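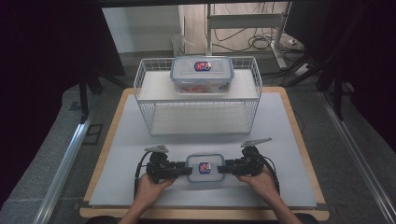
July, open day, station 2. Notes written up 16:30, after the last group left.

Task shown to visitors: stack small lidded food containers in the wire basket with the hand-held gripper, one on the upper shelf, the next wherever the visitor asked. Most asked for the lower compartment. Groups of up to 15, one pass each, then questions.

Setup as in the Gazi runs. Board squared to the table rails before the first group and rechecked at noon. It had crept toward the wall by 29 mm. Tape the corners next time.

Gripper: pads hold the container body well. Grip on the lid rim alone is poor, the lid flexes and the container rolls forward. Asked visitors to close on the body below the rim. Two ignored this and dropped it, no damage. Left jaw slower to close than the right from the third group on. Swapped the cable, no change. Suspect the servo horn screw. To open up tomorrow.

Basket: it slides when a container touches the front wires on the way in. Rubber feet or a strip of mat under it. Do not clamp, we want it movable between passes.

Questions from the Plostolwood people: cycle life of the pads (told them 2,000 closes, then replace), whether a heavier container is possible. We have only tested to 200 g. They will send samples of their own tubs. The Grerkholm visitors wanted the data format, gave them the Garkik sheet, old version, need to mail the new one.

Open:
- left jaw, see above
- spare lids, one has a split clip
- put the cable loops higher on the wrists, they caught on the board edge twice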